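The felt mat and other small things on my table

19 December 2019

I have wanted to write about my table for a long time, but every time I sat down at it with the computer, I started to move things on it instead. Today I wrote the first half of this text by hand on the sofa, so maybe it will be finished.

Those who read my blog from before know that I moved in June. The old apartment had a dark table with deep scratches from the people before me. I liked it, but I could not take it because it belonged to the landlord. In the new place I wanted something light. I found a white table with rounded corners, and I carried it up the stairs together with my neighbor Oda Wikström, who is stronger than she looks. We had to turn it 2 times on the landing. She said that I owe her dinners until spring, and I am paying this debt slowly.

A white table is beautiful for one week. Then you start to hear it. Every cup makes a hard sound when you put it down, and every plate makes a harder one. In the mornings I am sensitive to sounds (my mother is the same), and I began to drink my coffee standing at the sink, only to avoid the clink. It seemed to me a strange way to own a table.

First I bought small round coasters from Jacobs, the household shop near the tram stop. They were good coasters, but they stuck to the bottom of the mug and fell off when I lifted it, usually on the floor. Then I tried a tablecloth. I don't iron, so this was a short experiment.

Then I found the mat. It is from Stirel, in the color they call Oatmeal, but I would say beige with small speckles. It feels like felt under the hand. I chose the big square size, and for this I paid 487 kronor, which I thought about for several days before I ordered. For that money I could have a very nice lunch with Oda and pay back one dinner. But a lunch is gone the same afternoon.

What I like is that the mat has a little bit raised edges. I did not notice this in the shop's pictures. It means that a pencil does not roll off, and the crumbs stay in one place until I decide about them. It covers most of the middle of the table, and the white is left around it, so the table still looks light.
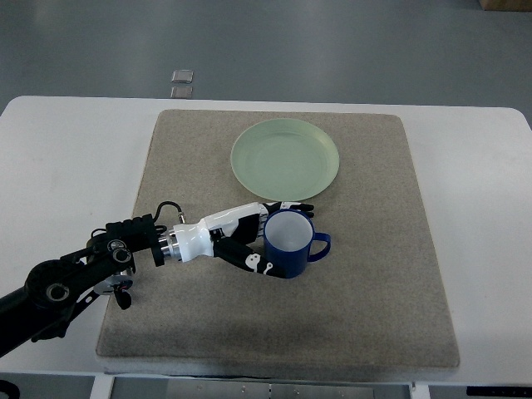
The green plate and the blue mug on the mat.

The plate is a pale green one, the kind of green that I connect with old toothpaste or with mint candy. It lets some light through, and on the beige it looks nearly like something from the sea. I have 2 of them, both from a flea market, and I use them for bread, for orange peels, for earrings, for everything except soup because the rim is too shallow. I tried soup one time.

The mug is dark blue outside and pale gray inside. I think a light inside is important in a mug. You can see how strong the tea is, and you can see if the mug is really clean. With my old brown mug I was never sure about either of these things. It was a birthday present from my sister, who bought it at Uvidora, and she was a little hurt that I asked if they had it in green also. Now I am happy it is blue. With the green plate and the beige mat there are three calm colors, and I don't want a fourth one. When Oda came with a red candle last week, I thanked her and put it in the bedroom.

Some readers will ask how to keep such a mat clean, so I write what I do. I lift it with both hands and carry it flat to the balcony, and there I turn it over and shake it. For tea I press with a dry cloth, then with a cloth with cold water, and I don't rub. Rubbing made a small fluffy place near one corner, which I can always find with my finger now. For candle wax I have no advice. I keep the candle in the bedroom.

I was also looking at a smaller mat from Fleler for the shelf in the hall, where I put my keys. It costs 130 kronor and comes in a gray that would fit with the floor. But my keys have been landing on the bare shelf all autumn and it doesn't disturb me. The hall is not the place where I drink my first cup.

About the first cup: I sit down for it again. I put the plate toward the back and the mug in the middle, and I can put it down as carelessly as I want. There is only a soft sound, like when somebody closes a book in another room. Sometimes I stay up to half an hour and then I have to run for the tram.

Next time I will write about the chairs. I have still not found the right ones, and the two I use now do not agree with each other in height, so Oda and I take turns to be the tall one at dinner. If you know a good place for used chairs, please write it in the comments.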